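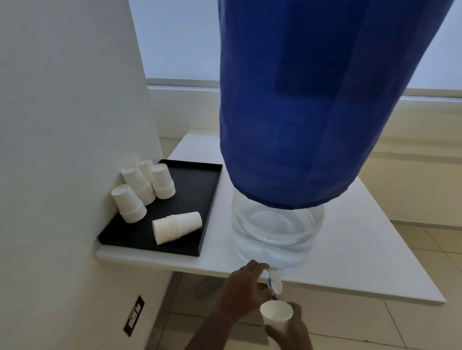
One of the regulars on the Catterall neighborhood page wrote last week that putting a cover on a water jug is like putting a sweater on a mailbox, and that anyone who bothers has too much time. I've been stewing on it ever since, so here goes.

I like a jug cover! A bare jug on a counter looks like a delivery someone forgot to put away. Slip some blue cloth over it and suddenly it's part of the room, same as a tablecloth or a curtain. Mine came from a little shop in Kinham, took me 30 seconds to get on (the elastic does all the work), and I've washed it twice since February with no shrinking.

The complaint I do take seriously is that you can't see when the water's getting low. Fair enough. So buy a short one, or hitch it up a bit, and leave the bottom of the jug showing. Problem solved - and you still get your color.

What I'd grumble about instead is paper cups. I keep a stack by the jug for company, and I still think a guest who's staying for lunch ought to get a real glass. My sister-in-law says I'm the one with too much time, and she drinks from the kitchen faucet.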